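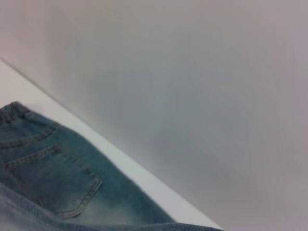

Footwear & Leather Care

1 Oct 2023

The Leka derby is sold as a resoleable shoe, and I wanted to know what the first resole involves. I bought mine in August of last year from the Brenstead outlet, size 9, in the plain brown calf. They have been worn on most working days and kept on cedar trees at night.

The original outsole is a single layer of oak-bark leather, 5 mm at the forefoot, with a rubber quarter tip at the heel. The heel tip went first. The outsole followed at the ball of the right foot, where it gave slightly under thumb pressure. That is the usual point at which to stop wearing a leather sole. Past it, the welt stitching starts to take abrasion, and a rewelt costs much more than a resole.

Carkari handles the repairs for Leka. The form asks for the last number, which is stamped inside the quarter and is hard to read once the lining has darkened. Mine took a flashlight. You then choose between leather, leather with a half rubber, and full rubber. I chose the half rubber. It adds 2 mm at the toe and changes the pitch a little, and on wet pavement the extra grip is worth having.

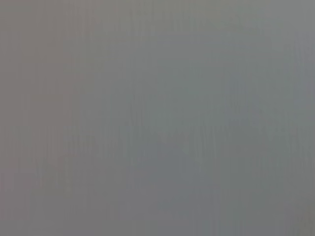 Turnaround was 14 days from drop-off. The new stitching runs in the original welt holes for most of its length, with a short section at the inside waist where it has been moved outward. The edge dressing is darker than the factory one. The cork filler was replaced as well, so the footbed is flat again and the shoe feels half a size tighter until it packs down. Allow two weeks of short wear for that.

For the uppers I used Pillo cream in neutral, two thin coats, brushed out after ten minutes. It does not cover scuffs. A tinted cream would, but the nearest brown in the range is too red for this calf.

One complaint: the laces came back swapped for a waxed pair that is one eyelet too short. I have put the old ones back in. The heel tips are now full rubber, and I will check the wear on them in the spring.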